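Thread on switching our kitchen table over to a proper paper system for household bills. A few people asked after I mentioned it last month. I'll post it in bits as I get time.

Background. Two adults, one flat, bills arriving in seven different ways. Some by post, some by email, some only inside an app that logs you out every time you look away. We missed a water bill in January and paid the broadband twice. Neither was a disaster but both took an afternoon on the phone.

I tried doing it all on the laptop first. Spreadsheet, folders, calendar reminders. It lasted until the laptop needed an update and I stopped opening it. My partner never opened it at all.

So now it's paper. Every bill gets written on one sheet per month. Who it's to, what it's for, the amount, the date it leaves the account, and a box to tick. If it came by email I write it down the same evening.

The sheets are plain A4. I bought a pad of 100 from Zonico, which will see us out for years. Lined would be fine too. Don't buy the printed budget planners, they have a page for holiday savings and a page for your goals and you end up with four lines for the actual bills.

Date order matters more than I thought. I started by grouping things (energy, phone, insurance) and it looked tidy but I couldn't see what was coming next. Now it's first of the month at the top, end of the month at the bottom, whatever it is. 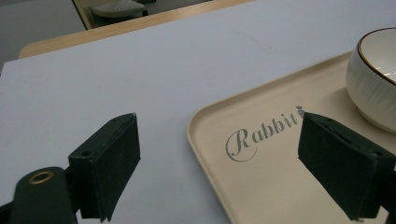 We sit down with it on the 21st. I get paid just after, so there's time to move money before the big ones go out. It takes as long as a pot of tea. Phones stay in the other room except when one of us needs to check a balance.

Someone asked about direct debits. Yes, they go on the sheet as well. It's easy to think they look after themselves, but the amounts change. Our energy one with Teltine went up and the email telling us was sitting under a pile of offers. I only noticed when I went to write the old figure and thought I'd better check it.

Yearly things are the awkward ones. Car insurance, TV licence, the boiler service. I keep one extra sheet at the back with those on, in the order they come round, and when I make up a new month I look at it first. The boiler one is through Flumier and they write to you far too early, so the letter gets lost. Write the date down and recycle the letter.

What to keep and what to throw out. I keep anything with a policy number, anything about tax, and the last statement from each company. The rest goes in the shredder. We had energy bills going back to the previous flat, and to an account that had been closed for years.

Storage is one box file. I had a concertina one with labelled pockets and spent more time deciding which pocket than I did paying the bill. The box file has the current month on top and everything else under it in a heap, newest first. I can find most things in a minute.

Pen, not pencil. If an amount is wrong, cross it out and write the new one next to it. It's useful to see what it used to be when you're ringing up to ask why it changed.

On ringing up. Write the time of the call and what they told you on the back of that month's sheet. I had to ring Nair about the double broadband payment and the second person had no record of the first call. I read out what I'd been told and when, and the refund went through that week.

Reply to the question about shared costs: we don't split each bill. We both put money into the joint account and the bills come out of that. If you do split them, add a column with initials in it. You don't need an app for it.

It hasn't saved us a fortune. We cancelled two subscriptions we'd forgotten about, one of them a magazine that had been going to the old address.

Still to sort out: council tax, which has come in a different name from everything else. I'll add to this when I've got through to them.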